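Tips for recording good examples at the sorting table
Collected by Siyabonga Fourie, last change 15 December 2025

These are my notes for everybody who sits at the table and teaches the arm to move parts from one basket to another. I learned most of it by making the mistakes first.
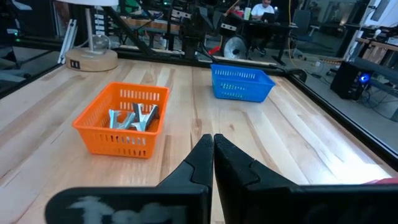
Before you start, wipe the table top with a dry cloth. Dust from the parts collects between the strips and small pieces can hide there. I do it also after lunch.

Baskets
Use two colours which are far from each other. We use orange for the start and blue for the goal, and we keep it so for the whole set. If you change the colours in the middle, write it in the log, otherwise the person who trains the model will lose a day. Move the baskets a little between the recordings, by a hand's width or less. In November we left them in one place for 817 recordings, and the arm learned the place instead of the basket. We had to put all of them aside.

Parts
Do not lay the parts nicely. Drop them in and leave them how they fall. A forked part may lie flat one time and stand against the wall the next time, and the model needs both. When two parts are hooked together, shake the basket before you press record, not after.

Fingers
Begin each recording with the fingers closed and above the table. Check the tips every morning. If they do not meet well, loosen the screws, close the gripper by hand and tighten again. Old marks on the fingers are no problem, but do not clean them off in the middle of a set.

Light
One desk lamp is enough if it stays on the same side. Shiny metal gives white spots when the lamp is too near. Push it back until you can see the edges of the part again.

Speed
Go slowly, but do not stop. When I was nervous I made long pauses over the basket, and later the arm made the same pauses. If you miss the part, try once more and keep the recording, a good second try is useful. If you miss it again, delete it and begin new.

Names and files
Our folders are called Homura (one part) and Zastitz (2 parts). Please do not mix them. The whole collection has now 3527 recordings, and I found 67 in the wrong folder last time. Write the folder name on a paper and put it next to the keyboard.

Rest
After one hour change the person. Tired hands make crooked paths, and you will not notice it yourself.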